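Features | Football | Lower leagues

Friday, May 18, 2018

By our football writer

We use cookies to remember your settings and to count visits. By continuing to read you accept this.

A summer without a squad

In Murness the season ended on a wet afternoon, and by the evening most of the dressing room was already empty. Stekside had eight players under contract for the next year. The others took their boots home in plastic bags, and some of them did not know if they would come back.

This is normal at such a club. In the big leagues the summer is a time of large sums and long negotiations, and the newspapers follow every airport. At Stekside the summer is mostly a telephone. The manager calls, he waits, he calls again. A player wants to stay but his wife has found work in another town. Another has an offer from a club which pays less but trains nearer to his house.

I have followed the club for two seasons, and I had believed that the difficult months were the winter ones, when the pitch is heavy and the bus leaves before it is light. The people at the ground corrected me. In winter there is at least a match on Saturday, and everyone knows what he must do.

The last home game brought 3409 people through the gates, the best crowd of the year. A normal league match is watched by 800. The difference was the visitor, Ginard, who came needing one point for promotion and took it with a goalless draw that I would not wish to see again. Their supporters sang until the lights were turned off. The home supporters stayed too, which I found generous, and they clapped both teams.

The money from that one afternoon has been discussed a lot in the town. It will pay for new drainage behind the south goal, where the ball has stopped dead in the mud since anybody can remember. It will not pay for a striker. The club scored few goals this year, and the man who scored most of them is one of those with a plastic bag.

There is some help. Ketilsson, the building firm whose name is on the shirts, has agreed to stay for two more years. The sum is modest, but it arrives every month, and for a small club this is worth more than a big promise. It means that the physiotherapist can be kept and that the youth teams will still travel by coach – last year the parents had to drive for a few weeks, and several boys missed matches.

The youth teams are perhaps the answer, or a part of it. Four of the under-18s trained with the first team in spring. One of them, a left back, played the last half hour against Ginard and did not look afraid. He is small and he dives into tackles too early, but he wants the ball, also when his side is in trouble. The coaches speak about him carefully. They have seen good boys go away before, to bigger academies, and come home again without joy for the game.

Pre-season begins at the end of June. The first friendly is already arranged, on the second pitch, because the main one will be dug up. Until then the manager has a list with names on it, many with a question mark, and he carries it folded in his jacket. He hopes to have a goalkeeper before the grass is sown.

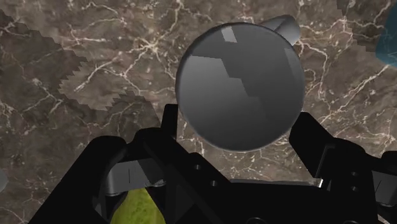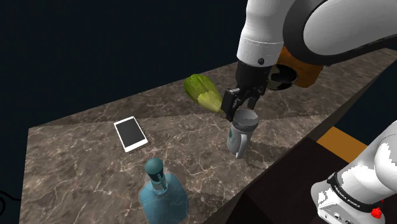
Dark brown marble with pale veins; in the second picture, a white mug stands on the countertop under the gripper.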